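Mofokeng Building, second floor
Monthly walk-through, Jan 22, 2021
Checklist and comments

1. Exit doors and routes
Both stair doors close and latch on their own. Exit signs lit. Route to the rear stair was narrowed by a pallet of Prinix paper towels outside the supply closet. Moved same day. OK.

2. Fire extinguishers
Tags current until April. The one by the copier is mounted correctly but the pull pin seal is missing. Needs service call. The Ura unit in the kitchen is fine. 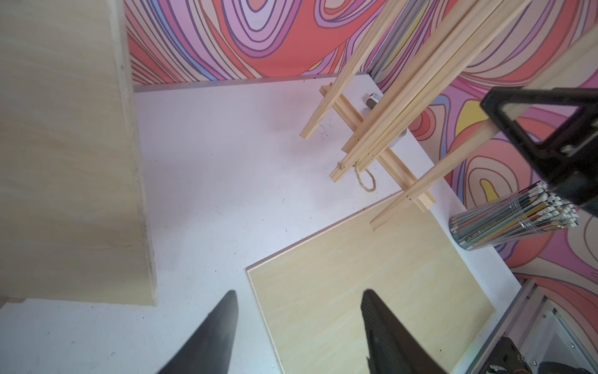

3. Emergency lights
Test button held for 30 seconds on each fixture. The fixture at the top of the rear stair went dim after 10 -- replace battery. Others OK.

4. Electrical panels
Clear space in front of Panel B was blocked by folding chairs. Chairs removed, floor tape put back down. Labels inside the door are handwritten and two are hard to read. Retype them. Extension cord under the reception desk is still being used as permanent wiring. Noted last time as well. NOT OK.

5. Storage and shelving
Tall shelves anchored. Heavy boxes are back on the top shelf in the file room, order no. 2100 from Standutent. Move to waist height or lower.

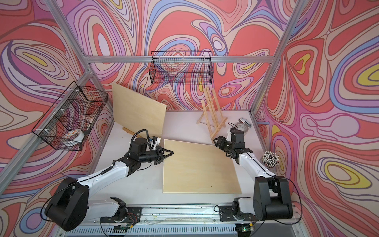 6. Floors and stairs
Loose nosing on the fourth step, front stair. Screwed down during the walk-through, but the wood is soft and will not hold for long. Put on the repair list. Entry mat curls at one corner.

7. First aid
Eyewash bottles in date. Burn gel and small bandages low. Reorder.

8. Restrooms and kitchen
Outlet by the sink trips and resets -- OK. Slow drain in the men's room, passed to the landlord.

Open items: 2, 3, 4, 5, 6, 7. Item 4 to be fixed within 30 days.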